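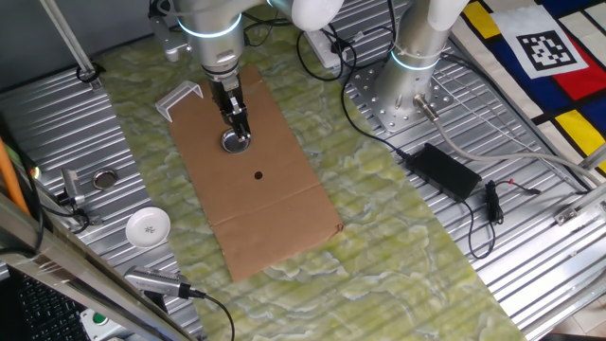
Orsolya Bakos asked after the last report whether the sorting of small household parts had to be finished before any sets could go out, and whether the lids were still the main thing holding it up. The answer to the first is no. The answer to the second is yes, though less than it was in the summer.

Progress report to the Avmont fund
October 8, 2025
Project: Festunach, reuse of kitchen and table goods

Work since the last report

We have now sorted 295 pieces from the Umolham donation. Of these, 223 have been matched into sets or cleared to go out singly. The rest are waiting for a partner piece or will be recycled. Small dishes went quickly. Most needed only a check for chips along the rim, and the ones with printed flowers or other decoration were grouped by pattern where we had more than one of a kind.

Round metal lids have been slower. They arrived separately from whatever they once covered, and many are so close in size that they can't be told apart by eye. We now lay each lid flat on cardboard and compare it with the others before it goes into a box. Cardboard also keeps the metal from marking the work surface. A lid that rocks when laid flat is set aside as bent.

Packing

The packing trial used flat brown cardboard between layers, cut from cartons we already had. It worked well for lids and less well for dishes, which slid when the box was tipped. For dishes we have gone back to wrapping each piece in paper. It takes nearly twice as long, but we had no breakages in the 12 boxes sent to the Szczepańska shop. Two boxes packed the earlier way came back with chipped rims, and the pieces were written off.

Clear plastic packaging is being kept apart from the cardboard. Some of it can be used again as a spacer if it still holds its fold. We have not settled how much of it is worth storing.

Spending

Spending is within the approved budget. The shelving line is unspent – the shelves we were offered were too deep for the room, and we would like to carry the money over to November. Paper for wrapping will cost more than planned if we continue as we are.

Next steps

Jolanta Zieliński will finish the size list for the lids and send it to the shop so that their boxes can be labeled the same way. After that we will start on the cutlery, which is still in the bags it came in. We would also like a decision on the shelving money before the next delivery is accepted.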